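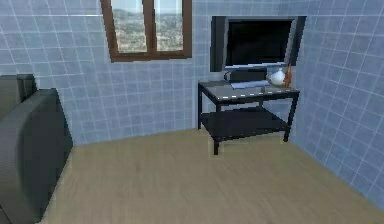
Kidico releases open planning software for household tidying robots

Gekudthorpe firm Kidico has released the planning software it uses to train and test household robots, along with 31 simulated rooms in which other developers can try it out.

The package, called Stadent, went online on Tuesday. It takes a spoken or typed request such as "put the bottle next to the vase", works out which objects are meant, and turns the request into a list of movements for a mobile robot with a single arm. The company has been using it internally for 2 years and says it will go on doing so, with changes made in the open from now on.

Ladan Khosravi, who leads the software team, said most of the work had gone into what happens when a plan goes wrong part of the way through.

"Getting from a sentence to a first plan is fairly well understood," she said. "We spent our time on the second plan. The robot reaches for something, its estimate of where the thing is has shifted by a couple of centimetres, and you have to decide whether to carry on, look again or start over. Older versions nearly always started over, and that made them very slow."

Stadent keeps a running estimate of each object's position and how sure it is of that position. When the estimate gets too loose, the planner adds a step to look again from another angle before the arm moves. Developers can set the threshold themselves. A low setting makes the robot cautious and slow. A high setting saves time but leads to more failed grasps.

The simulated rooms are mostly living rooms and kitchens, with ordinary furniture such as sofas, television tables and shelving. Small objects can be placed on any flat surface, either by hand or by a script that shuffles them at the start of each run. The rooms were kept plain so that they load quickly on an office computer without a powerful graphics card.

Glass and gloss surfaces were given particular attention. Depth cameras often misread them in real homes, and the simulator can add the same kind of error on purpose. A glossy tabletop may come back to the planner with holes in it, or at the wrong height. Slim bottles and small rounded vases standing close together are another difficult case, as the perception module sometimes merges two neighbouring objects into one.

"You want that to happen in the simulator, where it costs you a few seconds," said Themis Vlachopoulos, who wrote most of the perception module. "If the software has only ever seen perfect depth readings, it will drive the fingers straight into the edge of the table."

The release includes 111 test tasks. Most involve moving one object from one surface to another. The harder ones ask for several objects in a fixed order, or give an instruction that could mean more than one thing, in which case the software is expected to ask a question before it acts. Each task is scored on whether it was finished, how long it took and whether anything was knocked over.

Kidico has published its own scores with the software. They show the planner doing well on single-object tasks and noticeably worse where one object has to be moved out of the way to reach another. Khosravi said the team had decided to leave those results in. Work on the reaching problem is due to continue until the next version, planned for April.

Outside the company, the first group to use the package was the robotics laboratory at Kazemi, which had access to an early copy. Magdalini Gavalas, a researcher there, said her students had connected it to their own arm controller in under a week.

"The interface between planner and controller is small and it is written down properly, so we could keep our controller as it was," she said. "The documentation for the room files is thinner. We had to read the code to find out how friction is set on shelves, and I have told them so."

She added that results from the simulator did not carry over fully to the laboratory's own robot. Grasps on light objects in particular failed more often on the real machine, and her group is now measuring how much of the difference comes from the gripper model.

Kidico acknowledged the point. The gripper supplied with the release is a simple two-finger design with hard surfaces, and the company said softer fingertips would be added once it had a model that ran fast enough.

Ardalan Taheri, the firm's managing director, said giving the planner away did not change how Kidico made its money. The company sells support and fitting work to manufacturers, and will continue to charge for both. He said customers had been asking to inspect the planning code before putting it into machines meant for people's homes.

The licence allows commercial use. Anyone who changes the safety checks, which limit arm speed and stop movement when an unexpected contact is felt, must say so in the notes supplied with their version.

Stadent runs on Linux. A Windows version is being tested, but the company gave no date for it. Users need a recent Python installation and enough disk space for the rooms, which can be downloaded one at a time or as a set.

Bug reports are being handled by Golnar Esfahani, who joined the team from Kidico's support desk. She said early reports had mainly concerned installation problems, along with a fault that caused the reset command to leave objects in their previous positions. A fix for the reset fault has been posted on the project page.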